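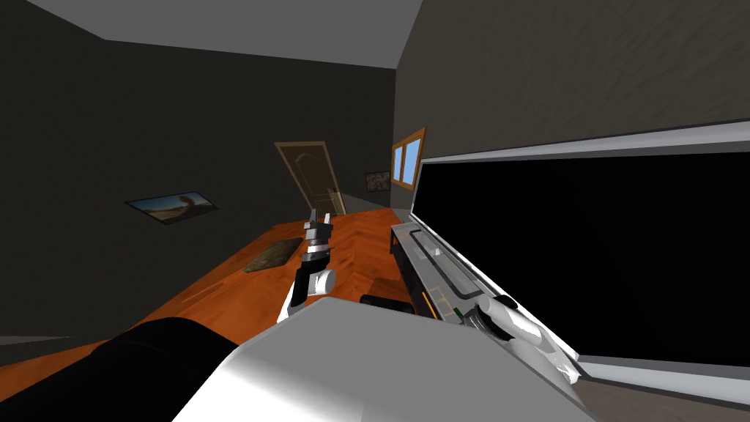
*Rendered room with a herringbone wooden floor and a paneled door*

The **Wislow** is an electronic reading device made by the company Engström. It was designed by Sayaka Hoshino and Elsa Kristiansen, and went on sale in October together with a cloth cover.

## Hardware

The device has a gray-scale screen and two page buttons on the right side. Left-handed readers can turn it upside down, and the text turns also. 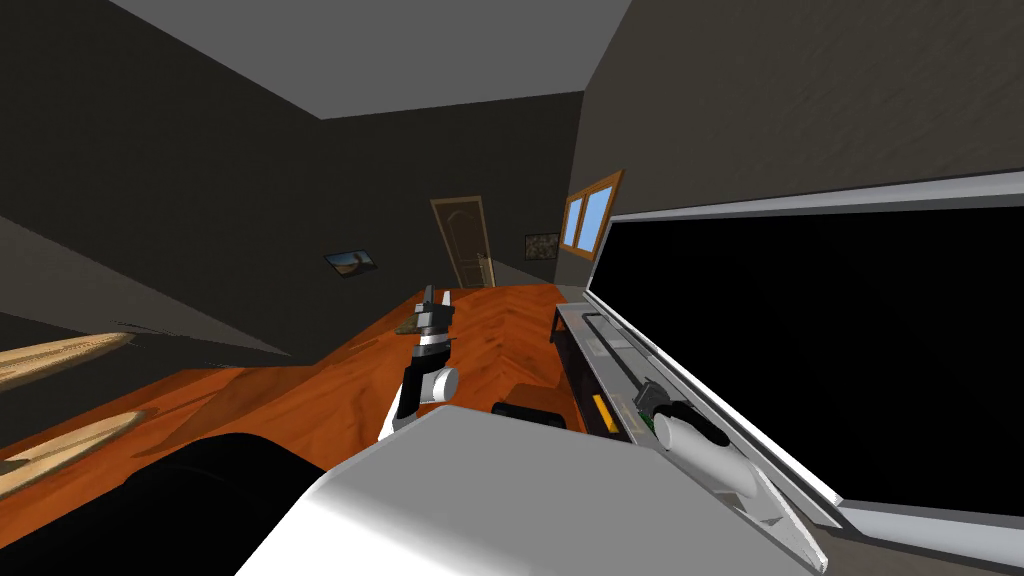 The memory holds 2000 books of usual length. A book can be copied by cable from any computer, but magazines must be bought in the Furerari store.

## Versions

The first version had the model number 917. The second one received a stronger battery cover, and its charging port was moved to the bottom edge.
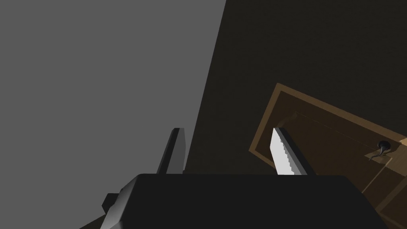
*Wooden drawer structure against a dark surface*

## Reception

The reviewer Geeta Uniyal praised the buttons, but she found the store slow. Fredy Arango wrote that the price was too high for a device without a light.
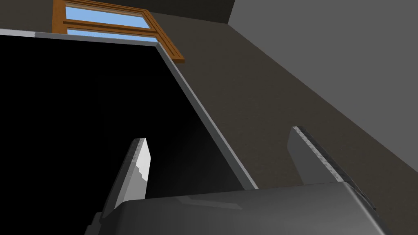

*Gripper with its two fingers spread wide*

## See also

- Furerari store
- Stondstead (tablet)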